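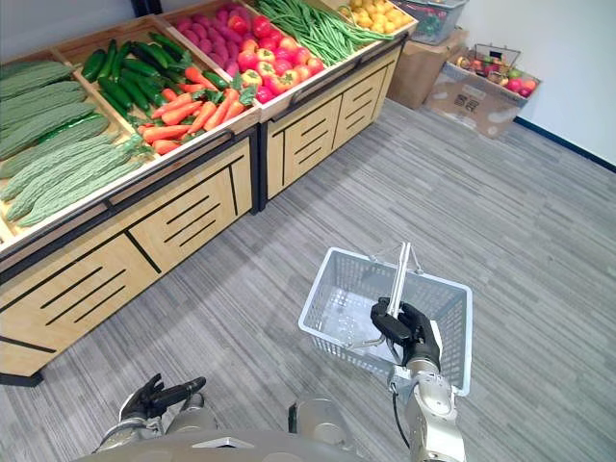 The basket versus the barrow

Greengrocers have been told for years that wood sells. Put a carrot in a plastic tray and it is a carrot; tip it into a timber crate and it becomes, apparently, an experience. I have never quite believed it, and an afternoon with the display stands in Lornden did not convert me.

Rania Twal, who fits out shops for Widberg, charges £2483 for a run of pale wood stands. Her case is that shoppers slow down in front of them. Perhaps they do. I slow down in front of roadworks.

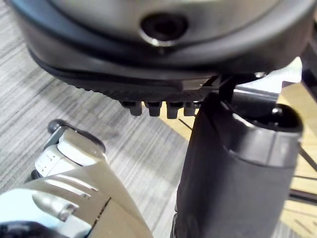
Her other rule is colour. Orange goes beside dark green, red goes beside purple, and the beans are left in a tangle so that they look picked that morning. It is pretty, I grant her. Whether anyone goes home with more beans is a question she answered with a story about a shop in Brarnunstead, and the story had no till receipts in it.

Leen Dabbas ran a fruit shop for years and takes a dimmer view. Carrots with their tops on look lovely and go limp sooner, she says, and slanted bins are fine until a customer wants the tomato at the bottom. She would spend the money on baskets. A decent handle, sides you can see through, and enough room that the bitter melons don't end up on top of the tomatoes.

Carrots with the leaves still on hang over the wooden lip of the first bin, and I admit they were what I looked at before anything else.

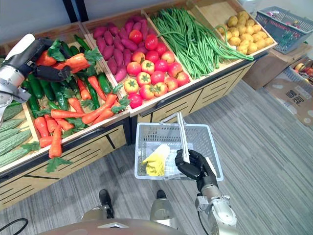

What the baskets cost

Widberg's plain plastic ones come to £324 for a shop's worth. Dabbas thinks that is steep too.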